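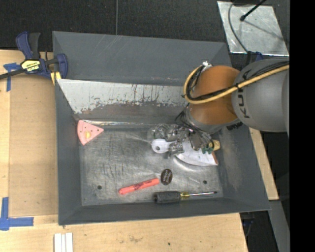 Vadham Sorting Bin: User Guide

Reading time: 6 minutes

Search this guide Enter keyword Go

Section 4. Placing the bin and filling it with small parts

1. Put the bin on a flat table. All of the bottom must touch the table top.
2. Look at the inside of the floor and the sloped sides. Scratches and dark marks are normal in a metal bin and do not disturb the work.
3. Remove tape and paper labels from the parts before you put them in.
4. Lay the parts in gently, with the large ones first. Please do not throw them.
5. Keep the pile low. The top of the pile must stay 10 cm under the rim.

Note: Clear plastic is difficult to see on gray metal. Put it in as the last item.

Caution: Do not pull the bin by one corner when it is full. Lift it with two hands, or with two persons if the weight is more than 29 pounds.

6. After the work, empty the bin and wipe it with a dry cloth.

Text by Radoslava Gajdoš. Revised June 4, 2026.

© Rustthorpe Contact Back to top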